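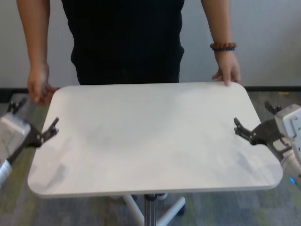
From: Tobiloba Ajayi
To: bench-automation list
Subject: Re: Jelleck two-arm kit, trial terms

Saqib Jadoon wrote:
> Has anyone had the Jelleck kit on trial? They have offered us
> 12 weeks with the option to buy. I would like to know what
> support is like, and whether the grippers cope with thin
> card. The Aerts quote is lower but covers one arm only.

Saqib,

We took the same offer in April and are near the end of it. Answers in your order.

Support is by email from their Curkilden office. Niilo Rissanen deals with trial sites and normally replies the same day. The one part we needed, a fingertip, took 4 days to arrive. Phone support costs extra and we did not take it.

Thin card is poor with the standard fingers. They pick up single sheets if the edge is raised, but from a flat stack they miss or take two. Niilo suggested the soft tips, sold separately in packs of 24. Ours are on order, so I can't comment on them yet.

Check the warranty before you sign. The sales sheet says 36 months, but the grippers are listed as wearing parts and get 12. Florencio Arrieta spotted this in the annex – I had missed it.

Also ask for the Odatine software licence in writing. It is included during the trial and charged per seat afterwards, and our first quote left it out.

I have not used the Aerts arm. Amparo Peñalver had one on loan last year and may be able to help.

I can send you our fault log if it is any use.

Tobiloba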